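Home Shop Table Linens Storage Care Guides Contact

Bakery Check Table Covering and Snack Sorting Boxes
Posted in October by the Omalis Product Office

Omalis supplies table coverings and small storage containers to break rooms, reading rooms, clubs and private homes. This page concerns the Bakery Check table covering and the open sorting boxes that are sold alongside it. Both lines are intended for tables where packaged food is set out, shared and put away again in the course of the day.

The Bakery Check Covering

The Bakery Check pattern is made up of squares in pale green, white and gray, with printed pictures of bread, cakes and cupcakes. A blue border finishes the side. The colors were chosen to remain quiet under a busy table, so that wrappers in red, yellow or gold can be found at a glance.

The covering is supplied in 2 lengths. The shorter length suits a table for four persons. The longer length is intended for refreshment tables and for two smaller tables placed end to end. Customers should measure the top of the table and add the drop they require on each side before placing an order. A covering may be trimmed with household scissors along the plain edge, but a trimmed covering cannot be returned.

The pattern is printed on one face only. The reverse is plain white and may be turned upward when a neutral surface is preferred. Customers who have ordered the earlier Orchard Check should note that the squares in the two patterns are different in size and will not line up if the coverings are overlapped.

The Sorting Boxes

The sorting boxes are open at the top. The most frequently ordered color is mint green with a white interior. The box is low enough for a seated person to see what is in it, and wide enough for snack bars to be laid flat or placed at an angle across the base. Boxes are sold singly or in cartons of 12. Item number 1833 should be quoted for the mint green, whether one box or a full carton is required.

Omalis recommends that one box be assigned to each kind of item. A common arrangement places bars and flat packets in the first box, wrapped candy in the second, and buns and other soft baked goods in a third, where they will not be pressed by heavier goods. Jelly cups may be kept with the candy if there is room for them.
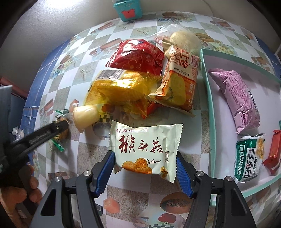 Where a mixed delivery of snacks is to be sorted, the contents should first be placed together in the center of the table. The boxes are then set at the sides, within easy reach of those seated. Soft items are taken out of the pile first. Packets with a printed date should be turned so that the date can be read, and the earliest dates placed at the front of the box. Empty wrappers should be removed as the work proceeds - they are easily gathered up with full packets and returned to the boxes by mistake.

The boxes are intended for wrapped food. Loose biscuits, cut fruit and unwrapped bread should be kept in a lidded container suitable for the purpose. Omalis does not supply lids for the sorting boxes, and the rims are not shaped to receive them.

Use in Shared Rooms

The covering and boxes have been in use for almost 2 years in the staff rooms of Plustonwood, a residential study center with 119 rooms. The center places a mixed selection of packaged cakes, candies and savory snacks on a long table each afternoon and returns what remains to a cupboard in the evening. At its request, the boxes were made with smooth outer sides so that labels may be applied and removed. Paper labels with a light adhesive are suitable. Stickers with a strong adhesive may leave a mark and are best kept for boxes whose contents will not change.

Shared rooms often hold products labeled in more than one language. Where the members of a group do not all read the language on a packet, it is good practice to keep the original outer packaging nearby and to place a translated list of ingredients beside the box. A picture on the front of a packet should not be relied upon as a guide to its contents, particularly where any person has a food allergy.

Cleaning and Storage

Crumbs should be brushed from the covering before it is wiped. A soft cloth, warm water and a small amount of dish soap are sufficient for ordinary use. Bleach and scouring powder will dull the printed pictures and should not be used. The covering should be dry on both faces before it is rolled. Rolling is preferred to folding, as a fold left in place for some months may remain visible in the lighter squares.

The boxes may be washed by hand in warm water. They should be dried with a cloth and stored upright, one inside another, with a sheet of paper between them. They are not suitable for use in an oven or microwave.

Hot pans, kettles and irons must not be placed on the covering. A trivet or a folded towel should be used under warm dishes.

Related Items

The Bălan range of plain coverings is made to the same 2 lengths and may be ordered in cream or slate. Idero shelf trays are deeper than the sorting boxes and are intended for cupboards, where the front of the tray serves as a handle. Both ranges are listed under Table Linens and Storage.

Ordering and Returns

Orders may be placed through the shop page or by letter. Single boxes are sent wrapped in paper. Cartons of 12 are sent as packed at the warehouse and are not opened for mixed colors - customers who require more than one color should order singly. Unused goods may be returned in their original wrapping, together with the packing slip. Color samples of the covering are available on request and need not be sent back.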